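Search this site Enter keywords Go
Print this page | E-mail this page to a friend

Your Makeup and Skin Care Questions, Answered
The Prilton Beauty Room

Every time we run one of our get-togethers, the same questions come up, and I love answering them, but I thought it would be kinder to everybody if they were written down in one place. Nazmiye Uçar helped me with the skin care parts (she has far more patience for ingredient lists than I ever will) and the rest is me, rambling as usual. Get yourself a cup of tea and skip to whatever you need.

How long does mascara last once it's open?

Three months or so is what we go by, and I know that feels short when the tube still seems perfectly full. The wand goes to your lashes and back into a dark, damp tube every single morning, so please be strict with this one. If it smells a little like paint or has gone clumpy, let it go sooner. And never, ever add water to it to stretch it out! My aunt did this for years and I still think about it.

What about everything else?

Liquid foundation will usually see you through a year if you keep the lid on tight. Powders are much more forgiving, and I have a blush from Nodamura that I've been happily using for longer than I'll admit on a public page. Lipstick is somewhere in between. Most packages have a tiny drawing of an open jar with a number next to it, and that's the number of months the maker suggests after opening. I like to put a bit of masking tape on the bottom of each thing and write the month on it, so mine all say "August" or whatever it was, and then there's no guessing.

Should I keep my makeup in the bathroom?

I'd rather you didn't, if you have any other choice. Showers make the room warm and steamy, and then it cools down, and then somebody else takes a shower. Creams and pressed powders don't care for that at all. A bedroom dresser or a shelf in the hallway closet is much better, as long as it's out of direct sun. I moved mine into the bedroom a few years ago and my powders stopped getting that hard shiny film on top, although I suppose I may also have started washing my brushes more often at the same time.

Is it worth buying an organizer?

It depends on how you are with your things! If you use the same 4 items every day, a nice mug will do. If you're more of a collector, then I do think small drawers are a blessing, mostly for keeping the dust off and for being able to find your tweezers when you're already late. Look for drawers that come out smoothly without the whole unit sliding along with them, and check the inside height before you buy, as some are too shallow for a bottle of nail polish lying down next to anything else.

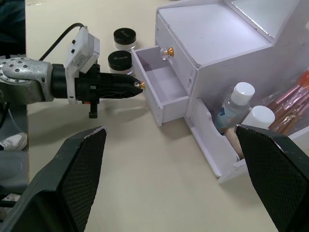 Give some thought to how you sort things, too. I used to put all the lip things together and all the eye things together, like a store would, and I was forever opening every drawer I had. Now I keep what I wear on an ordinary day in one drawer and the dressed-up things in another, and my mornings are so much calmer. Dragica Matić does hers by season and swears by it, but she's tidier than I am.

How do I clean the drawers?

Empty them completely, shake out the crumbs of eyeshadow, and wipe them with a soft cloth and a drop of dish soap in warm water. Dry them well before anything goes back. Go easy on rubbing alcohol until you know what your organizer is made of - it can cloud some clear plastics, and you can't undo it. For powder stuck in the corners, an old toothbrush is perfect.

How often should I wash my brushes?

Once a week for anything you use with liquid or cream, and every two or three weeks for powder brushes. Use gentle shampoo and lukewarm water, and keep the water away from the place where the bristles meet the handle so the glue doesn't soften. Lay them flat on a towel overnight. If you stand them up wet the water runs down inside, and one day the head simply comes off in your hand.

Does my skin care have to be expensive?

Goodness, no. Nazmiye has used the plain Cokow cleanser for as long as I've known her and her skin is lovely. A cleanser you don't mind using, a moisturizer, and sunscreen in the daytime will take care of most people. Add new things one at a time and give each a couple of weeks, so that if your face gets cross with you, you'll know who to blame. If you have a rash or something that stings and won't settle, please see a doctor before you try anything we sell or suggest.

Can I bring my old makeup in to be looked over?

Yes, please do! Bring it in a bag and we'll go through it with you. There's no charge and there's no scolding. We don't take used products for donation, though, and we can't pass them on to anyone else.

Where do I find you?

We're in suite 476, upstairs from the Stojanovska bakery, and the door is open from 10 in the morning. Take the back stairs if you have a stroller with you, they're wider.

Print this page | E-mail this page to a friend

Related questions
Which sunscreen goes under foundation?
How to sharpen a soft eye pencil
Traveling with liquids and creams
Fixing a broken pressed powder
Gift cards and returns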